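Reviews > Books > Naval & Maritime

Reading time: 3 min

2026-02-28
By Léonie Hamel

Jacquet's Guide to Patrol and Auxiliary Vessels, reviewed

I own too many ship reference books. The shelf they live on has a visible sag, and the new Jacquet, at 1,628 pages, has been placed at the end with the bracket under it.

For those who haven't met it, this is the big annual for people who care about the unglamorous half of a fleet: tankers, tugs, survey ships, icebreakers, the offshore patrol vessel with one gun and a very long list of chores. Destroyers get plenty of love elsewhere. If you want to know the bollard pull of a harbor tug, you come to Jacquet, and you come with a pencil.

The layout has been redone and I'm mostly in favor. Each class now gets a profile drawing at a common scale, so you can flip between two supply ships and see that one is enormous. The old edition drew everything to fit the column, which made a buoy tender look like it could take on a cruiser. The drawings are by the Pitimen studio and they're lovely, down to the davits. I did find one ship with its crane on the wrong side, and I enjoyed finding it more than I should have.

The cost tables are where I start grumbling. Jacquet lists a "program cost" for each class and then, in a footnote set in type suitable for ants, says that this may or may not include design work, spares, training, shore facilities and the first few years of support. May or may not! Two patrol ships on facing pages can differ by a factor of three for no reason but bookkeeping. Anyone who has followed a forum argument about what a ship "really" cost will know how this goes. Thirty pages in, somebody posts a pie chart.

Coast guards are well covered this time, with 35 new entries by my pencil. Fisheries protection is thinner. The chapter on ice-class hulls finally has a conversion table between the different rating systems, and I'd have paid a decent part of the cover price for that alone. The index remains a disgrace. It sorts ships by class name, except when it sorts them by lead ship, and there are a few it seems to have sorted by mood.

The main competition is Dasteck, which is online only and updated weekly. Dasteck is faster and its search works. It also logs you out whenever you get up for coffee, and its photos all seem to have been taken from a moving ferry. Clevley's pocket guide is cheaper than either and fits in a coat, but 30 words per class doesn't get you very far past length and beam.

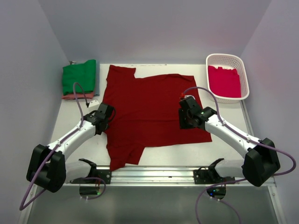
Is it worth buying if you already have last year's edition? Only if you follow auxiliaries or ice-class ships closely, where the new tables and entries earn their keep. For patrol vessels the changes are small, and I'd skip a year.

A word on the binding. Mine arrived in September and has been opened flat on a desk most evenings, and the spine is holding. The previous one shed its Baltic section within a month, and I kept those pages in a folder marked "loose Baltic."

Four stars out of five. The missing star is for the index, and they can have it back when I can find the tugs.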